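Walking the Lower Town: a Mostosgate guide on routes, group size and surfaces

Plovard runs walking tours in Mostosgate and, in the warmer months, in the neighboring town of Itley. The senior guide, who has led the lower town route since the company opened, spoke with us at the office on the market side of the bridge.

The standard route has 54 stops. A stop, as the guide defines it, is any point where the group stands still for longer than it takes to cross a street. "Most of them are short. A door lintel takes a minute. The toll house takes ten, and people want to sit down there, so we plan for that."

Groups are limited by the width of the streets. The narrowest passage, behind the old grain store, takes two people side by side. "Past a certain size the back of the group hears nothing. We tried radio headsets for a season and dropped them. The signal was fine, but visitors stopped asking questions."

Wubshet, the upper quarter, is sold as a separate tour. It sits at the top of the stepped lane and the climb cannot be avoided on foot. "We state it on the booking page, in the confirmation and again at the meeting point. A bus goes up from the station. Anyone who prefers it can meet us at the fountain, and the guide waits."

Cycling is possible on the Itley route only. The track follows the river on packed gravel and takes about 60 minutes at touring speed, without stops. Visitors may bring their own bike. The company does not rent them and has no plan to.

Asked about languages, the guide said that English and German cover most bookings, with French on request. Mixed groups are not offered. "Every sentence said twice makes the tour twice as long. People get cold."

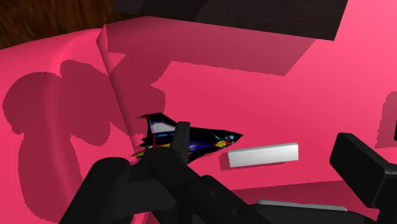
The tour material is now being revised, starting with the section on the merchants' houses. The guide wants visitors to look at light before they look at dates. "Hard light on a folded surface gives you shadows with a sharp outline. It works the same way on something soft and pink with a rounded ridge in it as on a carved front. Once people see that, they can read a molding from across the street." The new text will be used from December, when the sun stays low over the square.

Bookings last year came to 779, counting a group as one booking. Private tours made up the larger share. The guide expects the proportion to hold and would like more of them on weekday mornings, before the delivery vans come through.

Tours start at the bridge. Cancellations are accepted by phone until the evening before.

8/6/19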